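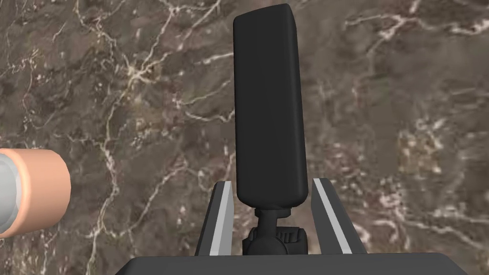
Simin Nouri asks whether a gripper should ever pick up something by its narrow end, and I love this question, because it's where good habits on a kitchen counter really start!

My rule: **grip low only if the thing is light up top.** A tall slab on a little jointed neck wants to swing, so snug the knob first, then close the fingers. Slowly, please!

A few more rules I keep taped inside the cupboard door:

- Open the fingers wider than the part you're gripping, and center it before you close.
- Wipe the pads every 80 picks. Flour dust is murder on grip (ask me about the sugar jar).
- Keep loose round things well back from the arm. Cylinders roll, and stone counters are slick.
- Nothing over 400 grams until you've done 3 clean lifts with something lighter.
- Hands off the counter while the arm is moving, even for crumbs.

Try the whole routine in simulation first if you can. I ran mine 2000 times before my marble saw any of it, and it was such fun to watch! Next up is lids, which I'm still fiddling with. Screw tops are going fine, snap-ons are not.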